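# The Floor That Forgives

Walk into the old grain office in Ukville and the first thing you notice is how quiet your shoes are. Loan Kim laid cork through the whole ground floor, 1,416 square feet of it, and she grins every time a visitor stops to bounce on their heels (they all do!).

Cork is having a lovely second life, and I'm glad. It's warm underfoot, it swallows the clatter of a busy house, and it comes in planks that click together over a flat, dry subfloor. Flat is the big word there. Kim spent six days on the old boards before a single plank came out of its box, filling the dips and sanding down the ridges, and she'd do it all over again. 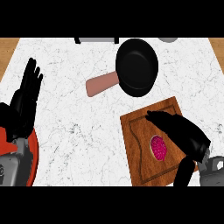 Color is where people get nervous, and they shouldn't. Cork runs from pale honey to a brown so dark it could pass for coffee, and the grain is busy up close but calm from across a room. Kim took her samples from Ekine into every corner and left them there through most of February, watching them in morning light and lamplight. A honey plank looks wonderful near white marble with faint gray and black veining, and it sits just as happily beside light brown wood. The darker planks need a bigger window, or a braver owner.

Letay Feyisa, who fitted the floors at the Skerville library, likes to let the boxes rest in the room for a couple of days before opening them. Cork swells and shrinks a little with the air, so she leaves a gap along every wall and hides it under the baseboard. Her other rule is felt pads on every chair leg, no exceptions, even for the chair you swear you never move.

Kim still has 80 square feet left over, stacked behind the stairs. She's eyeing the upstairs landing.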